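Search products, e.g. "sealer"
Go

November
By Tamsin Esposito

Wetlow Stone & Grout Sealer

There are people who enjoy sealing stone. We have met two of them, and they were very nice, and they were both trying to sell us something. For everybody else there is Wetlow, a water-based sealer that goes on with a rag, smells faintly of school glue and asks for one evening of your life every couple of years.

Wetlow soaks into marble, limestone, slate and cement grout and slows down the things that want to live there: coffee, olive oil, red wine, the turmeric your brother-in-law swore he had wiped up. It will not make your counter bulletproof. Lemon juice and vinegar etch marble whether it is sealed or not, and if a salesman tells you different, ask him to leave his lunch on a sample overnight.

It dries clear and flat. If you were hoping for a wet look, you want Grenska Gloss, two shelves down, and a different personality.

How to use it

Clean the surface with something plain and let it dry overnight. Wipe on a thin coat, wait ten minutes, wipe off whatever is still sitting there. Do it again an hour later. Leftover sealer dries to a gray haze that looks exactly like dirt and comes off with a second coat and some muttering.

Grout wants a small brush. An old toothbrush works, provided everyone in the house knows which one it is now.
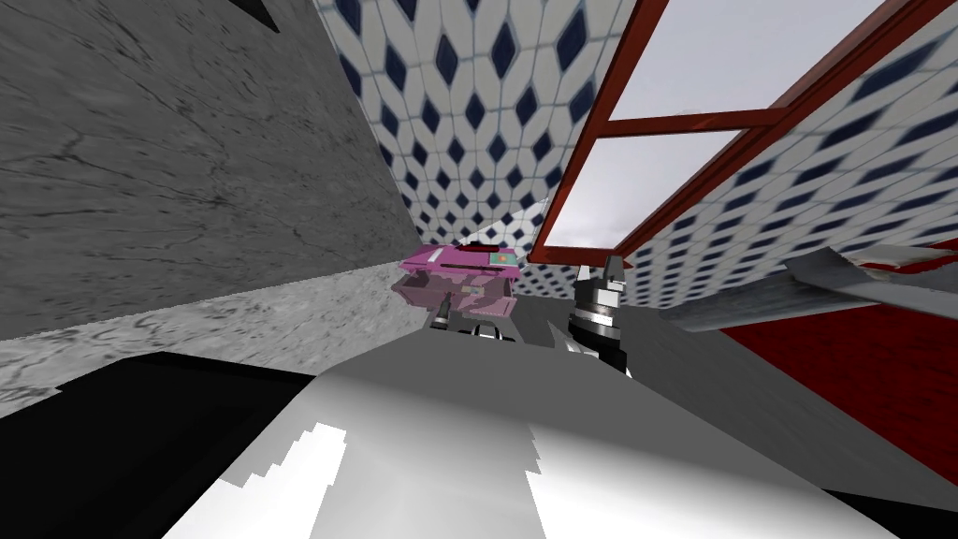
Veined marble and diamond-pattern tile (computer rendering).

Patterned tile deserves a word. The more shapes in the pattern, the more grout between them, and grout is where the trouble starts. Glazed tile itself doesn't need sealing and won't absorb any, so wipe it clean as you go. Customers who bought the Csizmadia cement tiles should know that those are unglazed and drink sealer like horses. Plan on three coats and a podcast.

Try a hidden corner first. Dark stone can deepen a shade, and you would like to learn this behind the toaster.

Coverage and sizes

One bottle covers 58 square feet of polished stone at two coats. Honed stone takes more, and old grout takes as much as you're willing to give it. The jug covers 200 square feet and is sold mainly to tile setters and to people who have lost an argument with a kitchen.

Item number 2882, bottle. The jug is special order — call before Monday if you want it on that week's truck.

Questions we get

Can I put it on wood? No. Flurkska oil is for wood.

Do I need it if my counter was sealed at the shop? Drip some water on it. If the spot turns dark after a few minutes, yes.

How long does an open bottle keep? A year with the cap on tight. We have one from 2000 in the back room that has become a solid, and we've grown fond of it.

Returns on unopened bottles only, please.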